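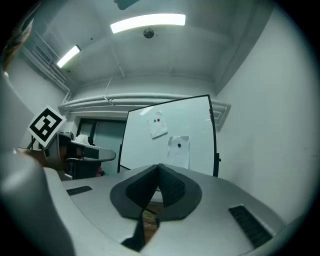

Tatsuya Yokoyama asked, near the end of the last lecture, whether we weren't all making too much of fingertips, and whether a stiff jaw with a decent controller behind it wouldn't do the same job for a good deal less money. It's a fair question, and I promised I'd give it a proper go in the notes instead of mumbling something while everyone was packing up.

Home Unit outline Notes Labs Readings Contact

Week 9 notes: comparing hand-held grippers

Let's start with what the two kinds of finger do when you get things slightly wrong, as you will. A stiff jaw closes where you tell it to close. If the object is a few millimetres to one side, the first finger to arrive pushes it, and either it slides across to the other finger or it tips over. A soft fingertip gives a little on contact and spreads the load along the pad, so a small error in your approach can be forgiven. You do pay for that, though! Soft tips bend under a heavy object, they wear, and the exact position of whatever you're holding becomes harder to work out from the jaw opening alone.

Tatsuya's point about the controller still stands, and I don't want to brush past it. If you can measure force well and react quickly, a stiff jaw can be very gentle indeed. Our Domance controller reads the jaw position but has no force sensing, so in this lab the softness has to come from the fingers themselves (this was true last year as well, for those of you repeating, and yes, I did ask).

For the comparison you'll use two sets of tips, the Ellitz soft pair and the Onishi rigid pair, on the same hand-held body. Please keep the body the same throughout. Last January a group changed the tips and the body together, wrote a lovely report, and then couldn't say which change had made the difference.

The combined record from earlier classes has 3694 grasp attempts in it, of which 403 are marked as slips. Before you get excited about those numbers, have a look at the notes column. In 202 of the slips the person recording hadn't written down which tips were fitted, and those rows can't help us choose between them. You may use them to talk about slips in general, as long as you say so.

A word on the camera, as it caught a few people out. It rides on the tool, so when you turn your wrist the whole view turns with it. Pick one approach angle for each object and stick to it for both sets of tips, and write the angle beside the trial number while you still remember it.

For the tutorial, bring a one-page plan with your objects, your approach angles and your own definition of a slip. Have a think, too, about how you'd test Tatsuya's claim if we did have force sensing. I'd love to hear a few different answers to that one.

Dollow Robotics Teaching Lab | Contact the unit coordinator | Copyright | Back to top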